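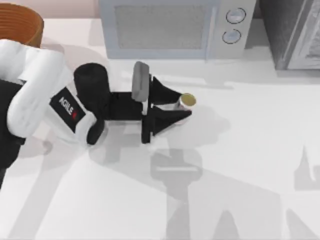 Category: Residents' Forum > Kitchens and Common Areas

Shared kitchen benchtops: proposed cleaning and booking rules

Anong Luangrath (Moderator)
Members of the Mandwood Residents' Association are invited to comment on the draft rules for the shared kitchen. Under the draft, each booking would run for no more than 2 hours, and benchtops must be wiped down and cleared before the next party enters. A cleaning charge of $400 would apply to any function of the whole building. Comments close at the end of October.

tanasarn_l4
I support the draft in principle. The time limit, however, does not suit those of us who preserve fruit or cook for large families. A batch of tomato relish cannot be bottled and cleaned up after in that period. I would ask that a longer booking be available on request.

clundov
With respect to the previous member, longer bookings were permitted last year and the result was that the evening session was regularly unavailable. The limit should stand. My concern is the charge. The association spent $1635 on kitchen cleaning last financial year, and it has not been shown that functions were responsible for most of it.

Anong Luangrath (Moderator)
The figure quoted is correct. It includes the oven service and the replacement of the rangehood filters – neither of which relates to functions. A breakdown will be attached to the next minutes.

jandano22
I do not agree that the charge is excessive. A commercial cleaner quoted my sister's building almost $2000 for comparable work. I would prefer that the rules name an acceptable product for the benchtops, as the cream cleanser under the sink leaves a residue.

tanasarn_l4
Warm water and dishwashing liquid are sufficient. I maintain my objection to the time limit and request that it be put to a separate vote.

clundov
I have no objection to a separate vote.

Anong Luangrath (Moderator)
Noted. The two items will be listed separately on the agenda.

Contact the moderators | © Mandwood Residents' Association | Back to top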